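Speaker Notes: Keeping Shared Rooms in Good Order
Presented by Sarmīte Krūmiņa, Facilities Policy Office, Moen
3/12/19

Slide 1. Opening

Welcome the audience and thank the Trundonby office for hosting. Introduce the subject: how an institution with many users and few rooms can book, furnish and maintain its shared space fairly. State that questions will be taken at the end, with a short pause after Slide 4 for points of fact.

Slide 2. What we mean by shared space
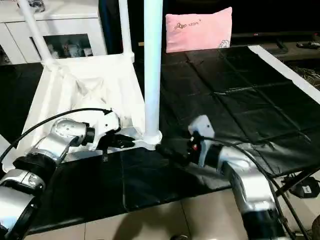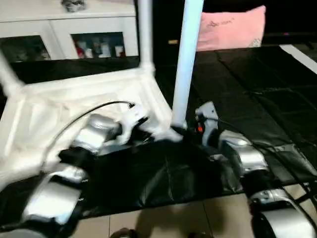 First, a table covered with a black cloth; second, a white plastic chair on its side.

A shared room is any room that has no single department as its daily occupant. Under the present policy this includes meeting rooms, teaching rooms, the reading room at Kirkari and the two halls. It does not include corridors, storage rooms or offices that are lent out for a short time.

Remind the audience that the definition matters for cost. A room listed as shared is cleaned and repaired from the central budget. A room that belongs to a department is paid for by that department, even when other people use it every week.

Slide 3. The booking record

Explain the situation before the change. Each building kept its own calendar, and the calendars did not agree on what a booking was. At Moen a penciled name was enough. At Kirkari a signed form was required, and the form went into a folder that was locked after office hours.

The review looked at 26 rooms. Almost 7 in every 10 booked hours were used as booked. The remainder fell into two groups: rooms that were booked and left vacant, and rooms that were used by a group other than the one on the record.

Speak slowly here. Past audiences have heard this as a complaint about staff. The finding concerns the calendars. A person who could not cancel a booking by telephone had little choice but to let it stand.

Slide 4. The new rules

Read the rules as they appear on the slide, then add the following.

A standing booking now lasts for one term and must be renewed. Renewal is not automatic. Groups that have met in the same room for many years have asked for an exception, and the office has declined to grant one. Priority is given to the earlier request, and after that to the size of the group.

A room not taken up within 26 minutes of the booked time may be released by the front desk. If asked about the odd figure, say that it was carried over from the Stollero agreement and will be looked at again in August.

Cancellations may be made by telephone, by e-mail or in person. No reason has to be given.

Pause for points of fact.

Slide 5. Furniture

Each shared room has a furniture card posted inside the door. The card shows the standard layout and the type of table and seating assigned to the room. Users may rearrange the furniture during their booking and are asked to restore the layout before they leave.

Furniture should not be moved between rooms without a note to the front desk. Last year the hall at Trundonby received seating from several other rooms, and it took most of a term to return it. Folding tables are to be carried by two people.

Damaged items should be tagged and left in the room. Please ask users not to put them in the hallway, where they block the exit route. Tags are kept in the top drawer at each front desk.

Slide 6. Cleaning and repair

Cleaning takes place in the early morning in all buildings except Kirkari, where the evening schedule remains in force under the existing contract. Groups meeting there after dinner should be told of this when they book.

Repair requests now go to one address. Requests sent to the old building addresses will be forwarded until the end of term and then returned to the sender. Lighting, locks and heating are handled first. Painting and floor work are scheduled for the summer.

Slide 7. Open matters

Name the matters still under discussion: outside groups, fees for the larger hall, and storage for groups that meet regularly. Do not give a date for the fee schedule. The draft has gone to the finance office and has not come back.

Invite written comments, which may be left with the front desk at Moen or sent to the Facilities Policy Office. Take questions.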